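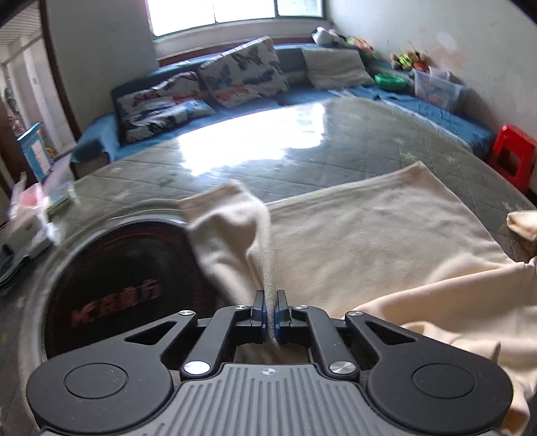
Let Me Wait a Week for My Show

I finished the third episode of Kerklow at one in the morning, lying on my side with the laptop tipped up against a pillow, and then I did what I always do. I went looking for when the next one was out. Six days! I groaned out loud like somebody had canceled my vacation.

And I loved it. I think I'd forgotten how much fun it is to be annoyed at a TV show for making me wait.

My friend Leire Olmedo thinks I'm nuts. She saves everything up until the finale has aired and then eats the whole season in a weekend (snacks, phone off, the works). She did it with Jullus last August, all 3 seasons of it, and when I asked her what she thought of the bit with the lighthouse keeper's brother she said, "Which one was he?" This is a man who gets an entire episode! He sings!

I don't blame her. When you watch that fast it all slides together. I binged Jullus too, the first time around, and what I mostly remember is the skip intro button.

With Kerklow I remember everything, and I've had days to chew on it. I've got a theory about Inspector Benítez and the missing ferry tickets that I have explained to my sister, my dentist and a guy at the bus stop. It's probably wrong. The forum I hang out on had a thread after episode two that ran past 2,000 replies, and I read an embarrassing amount of it at lunch. Somebody had freeze-framed the train timetable. Somebody else argued, for about 200 words, that the timetable was a prop mistake and we should all calm down.

You don't get that when a season drops in one lump. Half the people are done by breakfast, the other half are hiding from spoilers, and by the next weekend the talk has moved on to some other show.

Now, the weekly thing can be done badly. Climiteo, the streaming service that carries Kerklow, put up the first two episodes together, then one, then skipped a week with hardly a word on the app. If you want me to show up, tell me what time! I also can't stand the mid-season break, where a story stops dead for months and comes back when I've forgotten who was in the trunk of the car. And Rupert Tanner, who runs our forum, makes a fair point that some shows just aren't built for it. A slow family drama with no hook at the end of the hour can feel pretty thin in small helpings.

Still, give me a mystery, a decent cliffhanger and a start time I can count on, and I'm happy. Leire can have her weekend. Episode four goes up at 9 p.m. and I've already told my sister not to call.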